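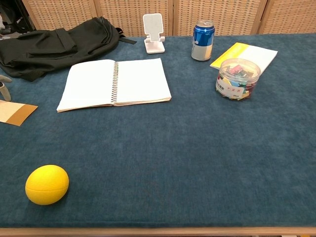

Progress Report: Tabletop Sorting Arm, Wultimside Shared Workshop

Prepared for the Hillari small projects fund. Covers the period to the end of August.

Summary

The build is in its second stage. The arm is assembled, the gripper opens and closes on command, and we have begun pick-and-place trials with ordinary household and desk items on a cloth-covered table. The mechanical work is finished apart from one joint. The software is behind the plan we sent with the application, and we are asking to move part of the travel budget to cover a replacement motor.

Work completed

The base plate was cut and drilled in the shop, then fitted with the McIver shoulder kit we listed in the application. The first set of bolts was too short and had to be swapped. The elbow and wrist went on without trouble. All wiring now runs inside the upper arm, where the first version had it taped along the outside and it caught on things.

The gripper fingers were printed twice. The first pair flexed too much at the tip. The second pair has thicker walls and a curved inside face, and those are the ones in use.

We also built a control box with a stop button on the lid. Members asked for this before they would agree to the arm running while other people are in the room. The button cuts power to the motors and leaves the computer on, so a run can be looked at afterward.

Test table

The trials moved from a bare bench to a table with a dark teal-blue cloth on it. Items slid on the bare bench whenever a finger touched them off center, and most of our early failures came from that. The cloth is patchy in tone, with lighter and darker areas, and the vision software at first marked some of those patches as objects. Raising the threshold fixed most of it.

A woven folding screen stands behind the table. Before we had a plain background of any kind, people walking past the far side of the workshop set off false detections.

The current objects include a yellow foam ball in a small rugby shape, a spiral notebook lying open, a drink can, a white phone stand, a black backpack, and a clear tub of small colored pieces. They were picked from what members had on hand and cover soft, hard, flat, and upright shapes. No money was spent on them.

Trial results

We ran 100 attempts with the foam ball and 50 with the can. The ball is the easiest item we have. The arm picked it up and put it down inside the target area in most attempts, and the misses were nearly all at the far reach of the arm. The can is harder. The gripper tends to tip it when it comes in low, and an approach from higher up has helped.

The open notebook has not been picked up successfully. The fingers can't get under the pages, and pushing it to the table edge first is a separate routine that we have not written yet. The backpack can be dragged by its strap but not lifted, and we do not expect this arm to lift it. It stays in the set as something the arm has to work around.

The tub has only been tried with the lid on. We will not try it open until the wrist is steadier.

Problems

The wrist motor runs hot after long sessions and starts to lose position. We have limited sessions to avoid this, which has slowed testing. The supplier, Zestdale, has a stronger motor that fits the same mount. It costs more than the one we budgeted for.

The workshop is only free for long runs on Sunday, when the woodworking side is closed. Dust from the saws gets on the camera lens on other days and we spend the first part of each session cleaning it.

The software for choosing a grip from the camera view is 5 weeks behind. Part of that is the time lost to the motor, and part is that we underestimated how much labeling the pictures would take.

Budget

Spending on parts is within the approved amount. Nothing has been spent from the travel line, as the planned visit to another workshop did not go ahead. We ask for permission to use that line for 2 motors, one to fit now and one to keep as a spare. We are not asking for any additional money.

Next period

Fit the new wrist motor and repeat the can trials. Write the push-to-edge routine for the notebook. Finish labeling the pictures taken so far. Hold an open session for workshop members once the arm has run through a full Sunday without a stop.

Parts receipts and the trial log are available on request.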